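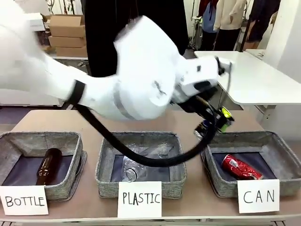

### 4. Sorting by material at the table

By the time we got to the third part of the study, we had a good idea of what people in Clesterville drink and eat from. What we didn't have was any sense of how they sort what is left over. This section looks at the moment when an empty container is picked up and put somewhere, and we think it is the most interesting part of the whole project. So much happens in a second or two!

#### 4.1 The three-bin layout

Most of the home sorting setups we saw during the April visits were stacked, tucked under a sink, or spread over two rooms. A person would rinse a jar in the kitchen, carry it past the paper box in the hall, and drop it in a crate by the back door. That makes it hard to tell whether an item ends up in the wrong place because of a mix-up about the material or because the right container was simply too far away.

We took distance out of the picture by putting all the bins on one table, next to each other in a single row. The layout is glass on the left, plastic in the middle, metal on the right, and we kept that order for every session. The bins are rectangular and made of gray fabric. Figure 2 has the row with a brown glass bottle in the left bin and a clear plastic bottle on its side in the middle one. Daniyal Ghauri suggested fabric after an early round with hard plastic tubs, in which the clatter of glass gave away the answer to anyone waiting for a turn. Fabric is much quieter, and we were delighted by how much calmer the sessions became.

None of the bins carried a printed label. People were told the order once, at the start, and could ask again as often as they liked. A surprising number did, usually after a run of the same material had pushed the other two out of their minds.

#### 4.2 Items

Each of the 60 households brought its own empties, so the mix was wonderfully uneven. One family came with almost nothing but sparkling water bottles. Another brought a bag of spice tins that must have been saved up for years. In total, 2156 items were sorted. We removed anything with food still in it, and anything made of paper or card went into a separate study run by the Griststead group.

We kept labels and caps on. This was debated at some length among the authors. Taking them off would give cleaner material categories, but people at home do not meet bare containers. They meet a small dark can with a bright band around it, and they decide in part from the band. Crumpled items were kept crumpled for the same reason. A plastic bottle that has been squashed catches the light quite differently from a new one, and several people told us that the crinkle is how they know it is plastic before they touch it.

#### 4.3 What went where

Of the 2156 items, 377 were put in a bin that did not match their main material, or 17.5 percent. That is higher than we had guessed, and the errors were not spread evenly.

Brown bottles were the easy case. People seem to treat the color as a sign of glass, and they reach for the left bin before they have the weight of the bottle in hand. The habit only let them down with brown plastic, mostly vitamin and cough syrup bottles, which went left again and again. Waqas Kiani noticed that people often paused with the bottle above the bin, felt that it was too light, and let go of it anyway. We coded these as "late doubts" and return to them in Section 5.

Clear containers were harder. A clear bottle can be glass or plastic, and here the hand does most of the work. People who squeezed first did well. People who looked first and squeezed second were slower and made more mistakes, above all with thick-walled jars.

Metal was the richest category of all. Drink cans caused little trouble, while small cans with a full wrap or a printed sleeve caused plenty. Some were tapped with a fingernail, some were turned over to look at the base, and one was held up to the ear and shaken. We loved this last method, although it did not lead its owner to the correct bin. Tubes with a metal base and cardboard sides produced the liveliest talk at the table, and in two households the argument went on after the session had ended.

#### 4.4 The first item in a bin

We did not plan to study this, but it showed up so clearly in the notes that we want to report it. An empty bin gives no help. Once a single item is lying in it, people glance down and check against what is already there. One bottle seems to be enough to act as a label, and questions about the order of the bins dropped off sharply after each had its first item.

The effect has a less happy side. When the first item was wrong, later ones tended to follow it. In one session a plastic cough syrup bottle landed in the left bin at the very start, and three more plastic bottles joined it before a glass jar arrived and someone said, "Wait, which one is this?" The Durrani guide to home recycling recommends labels on the front of the bin. Our notes suggest that leaving one well-chosen item in the bottom after emptying might do a similar job, and it would be a cheap and enjoyable thing to test.

#### 4.5 Limits of the layout

A table with three bins in easy reach is kinder than most kitchens. Nobody had a crying child on one arm, and the light was good. The item counts per household also varied widely, so the larger households weigh more in the overall rate than we would like. A version with equal sets of items is being prepared with Stostell, using the same row of bins and the same left-to-right order.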